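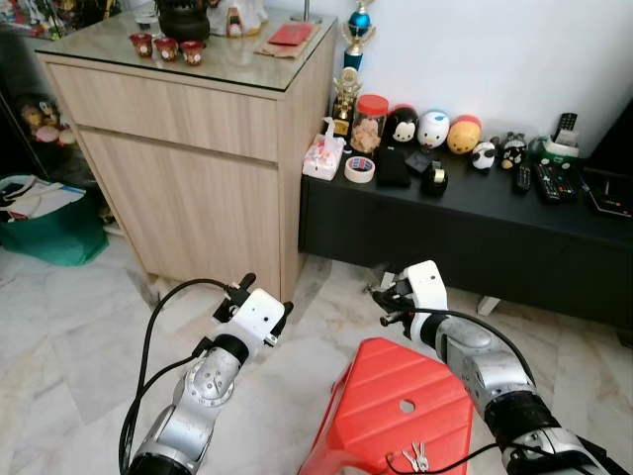

Fallero recrute un ou une assistant(e) de production musicale (CDD de 9 mois)

Fallero est un label et une société de management qui accompagne 17 artistes et groupes, principalement en pop et en R&B. Depuis janvier, nous partageons une équipe de production avec l'éditeur Unska pour la préparation d'un premier girl group, dont le nom de travail est Stunum. Le poste est rattaché à cette équipe.

Vos missions
Préparer les plannings de studio, de répétition et de tournage, et les tenir à jour.
Suivre les contrats des auteurs, compositeurs et chorégraphes jusqu'à signature.
Réserver les salles, les transports et l'hébergement des stagiaires.
Vérifier les crédits et les métadonnées avant livraison aux distributeurs.
Assurer le relais entre le studio, l'équipe image et le service de presse.
Rédiger le compte rendu de la réunion du jeudi.

Profil
Une première expérience d'un an dans un label, chez un éditeur ou dans une agence de spectacle. Bonne maîtrise du tableur. Anglais courant exigé ; le coréen ou le vietnamien est apprécié. Vous acceptez de travailler certains soirs et week-ends, récupérés dans le mois qui suit. Le permis B est utile mais pas obligatoire.

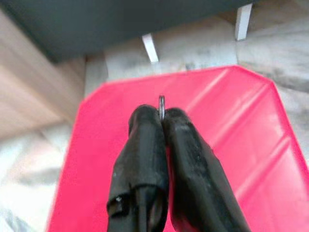

Petit anneau de métal tenu entre deux doigts de préhension noirs.

Conditions
Temps plein, 35 heures. Prise de poste dès que possible. Deux jours de télétravail par mois, hors périodes de tournage. Titres-restaurant et remboursement de la moitié de l'abonnement de transport. La rémunération est fixée selon l'expérience et communiquée dès le premier entretien.

Candidature
Envoyez un CV et une lettre d'une page à l'attention de Nhi Đàm, responsable de production, en indiquant la référence 339. Merci de préciser votre date de disponibilité. Les liens vers des projets auxquels vous avez participé sont les bienvenus, les maquettes personnelles ne seront pas écoutées dans ce cadre.

Le recrutement comprend un appel de vingt minutes, puis un entretien sur place avec Nhi Đàm et une personne de chez Unska. Une réponse est envoyée à toutes les candidatures.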